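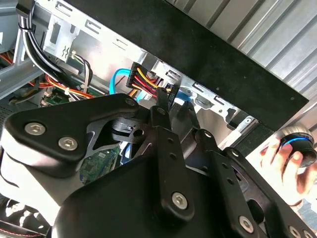

Wrist camera blocked by fingers during connector removal

Student Projects > Arms and Grippers

pivot_hub
Posted July 2018

Capstone team of four at Oltholm, supervised by Thierry Lacroix. The task is partial disassembly of desktop PCs for the Nindosell student challenge: release the SATA data cables, release the power connectors, move the harness clear of the board, lift out what remains. UR arm, linkage gripper, wrist camera. Planning and logging run in Cosis.

The problem is visibility. With the gripper inside the case, the linkages and the two perforated finger plates take up most of the wrist view. Connector detection is good on approach and degrades over the last 80 mm of travel, exactly where we need it. The cyan SATA cables stay easy to segment. Black connectors and black cable bundles behind black fingers do not.

We have 164 logged approaches. Detection was lost before contact in 24 of them, nearly all on power connectors.

Options we have discussed:

1. Move the camera outboard on a longer bracket. Better sightline, but the bracket fouls the drive cage.
2. Repaint or reprint the fingers in a colour that does not occur in the harness.
3. Estimate the pose at standoff and go in blind, with a force threshold as the stop condition.
4. Add a fixed camera above the cell.

Rules allow one additional sensor. I would like opinions before we spend the money.

kerf_and_burr
Reply 1

Option 3. You have a rigid case, a known board and a repeatable arm. Take the pose at 80 mm and trust it. The camera is not helping you at contact distance in any of the setups I have seen.

pivot_hub
Reply 2

The case is rigid. The harness is not. A power connector still plugged into a board is located well enough by the board, agreed. One hanging in the wires can move when the fingers brush the bundle, and on our units the orange, red and yellow wires run across the opening the fingers have to enter. Blind entry pushes them.

kerf_and_burr
Reply 3

Then do the plugged connectors first and leave the hanging ones for a second pass with a new standoff image. That is a sequencing problem and you are trying to solve it with hardware.

tern_48V
Reply 4

Disagree with both of you to some extent. Before changing anything, split the 24 by cause. There are at least three different failures that all log as "detection lost": finger covers connector, connector leaves the field of view, and exposure shift when bare metal enters the image. The sheet metal of a drive cage will do the last one quite reliably under bench lighting. If half of your losses are exposure, painting the fingers changes nothing.

Lock exposure and white balance, rerun a batch, compare.

pivot_hub
Reply 5

Exposure was on auto. I had not considered it a candidate and should have. Will lock it and rerun with the same start poses.

odette_b
Reply 6

Odette Bodin here, I look after the finger designs on the same team. Some detail missing from the first post.

We do not intend to use one finger for everything. The current plan is a rack plate with printed holders on the corrugated panel in front of the arm, so that small tools can be parked between steps. I have also been working with a narrow blue finger with ridges along its length. It was drawn for reach. Colour was whatever filament was loaded, but blue does separate much better from a black harness in the segmentation output.

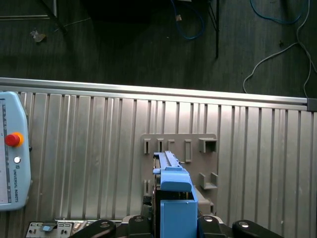

Grey rack plate with holders on the aluminium panel, blue finger in front, pendant at left.

The holder positions are not final. Comments on the spacing are welcome, particularly from anyone who has run a rack this close to the gripper linkages. My worry is the outer linkage arms sweeping the neighbouring holders when the gripper opens.

kerf_and_burr
Reply 7

Blue against a black harness, fine. Your data cables are cyan. You have moved the confusion from one class to another.

odette_b
Reply 8

The hues are far enough apart under our lights, and the finger occupies a known region of the image for any given opening. It can be masked from the gripper position. A mask works with any colour, I concede that, but the edges come out cleaner with blue.

mlle_ratchet
Reply 9

On the rack: open gripper width should set the spacing, and it should be measured at the linkage, since that is the widest part and it also moves in depth as it closes. Measure it at full open and at pick width. If the difference is large, limit the opening in software for all rack moves. We ran the Carré cell at our college that way and stopped hitting things.

Second point. I would orient all of the openings in the same direction. You have a mix of upright slots and U-shaped holders, and one of the U-shaped ones projects outward. Each orientation is another taught approach and another retract to verify after somebody bumps the plate.

Third, clear the floor behind the rail. Loose blue cable and paper next to a table leg is a deduction at most safety inspections.

pivot_hub
Reply 10

Noted on the floor. The U-shaped holders are for square-bodied tools and the outward one gives wrist clearance from the rail. Happy to be told that is a poor trade.

mlle_ratchet
Reply 11

It is a poor trade if the rest of the plate can be shifted away from the rail. If the mounting is fixed, keep it.

tern_48V
Reply 12

How is the plate located on the panel? Ridged stock is a bad datum unless you are dowelled to something underneath. The ridges give you alignment in one direction and nothing along their length.

odette_b
Reply 13

Screws only at present. Dowels are on my list and have just moved up it.

pivot_hub
Reply 14

Results from the rerun with exposure and white balance locked, same start poses. Losses on the bare metal side of the case are gone. Losses caused by finger occlusion are unchanged, as expected, and they are the larger group. So tern_48V was right about the cause being mixed, and kerf_and_burr's sequencing is now in the planner: plugged connectors first, new standoff image, then anything hanging.

Thierry has asked us to hold off on the fixed camera until the blue finger has been through the full set. Option 1 is dropped. I will post the per-connector table once Odette has the dowels in and the rack poses are retaught.

kerf_and_burr
Reply 15

Include the force traces with the table. I still expect the blind entry to match the camera on anything that is plugged in.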